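How to Oil a Wooden Countertop

Last updated: November 17, 2018
3 minute read

Oiled wood needs a fresh coat from time to time. Ours gets one every September, and the job takes an evening plus drying time.

Take everything off the counter. Wash it with warm water and a little dish soap, wipe it down, and leave it overnight. Sand with 180 grit, always along the grain, and go over any rings or dark patches a second time. Vacuum up the dust, then wipe with a barely damp cloth. 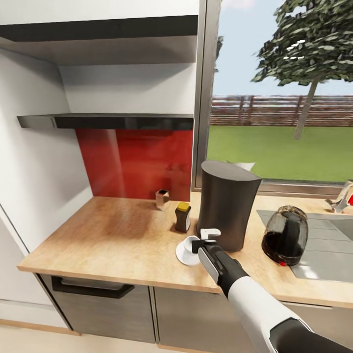
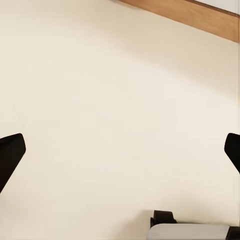 Pour a small puddle of oil and spread it with a lint-free cloth. I use Henham Clear, but any oil sold for kitchen counters will do. Keep the coat thin. After 20 minutes, wipe off whatever has not soaked in. If you leave it, it turns sticky and you will have to sand again.

Wait until the first coat is dry to the touch, then put on a second the same way. Do the cut edges around the sink twice, as they drink up more oil than the top.

Keep water off the surface for 48 hours. Lay used cloths flat outdoors to dry before you throw them out. Oily rags left in a pile can catch fire.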